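March
By Analyn Manalastas

Do signed baseballs hold their value?

Our group started with a claim from the Skultano price guide, which says a signed ball from a local minor league player "only goes up." I doubted it, so we checked. Mohcine Hegazy and I pulled 569 completed sales from the Wosen auction site and sorted them by player and by whether the ball came with a certificate.

The results were weak. Balls with certificates sold for more, but sellers tend to pay for a certificate only when the ball is already a good one. I wouldn't give the paper much credit. Prices for 8 of the players we tracked fell once they left the team – the guide doesn't mention that at all.

We also left out private sales, and those may be where the real money is. Three dealers at the Saturday card show told us so, though none of them would show us a receipt.

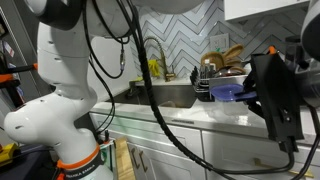
Kenneth Mangubat thought we were too hard on the guide, and said two seasons of sales can't tell you what a ball will be worth when the player retires. Fair enough, but then the guide can't tell you either.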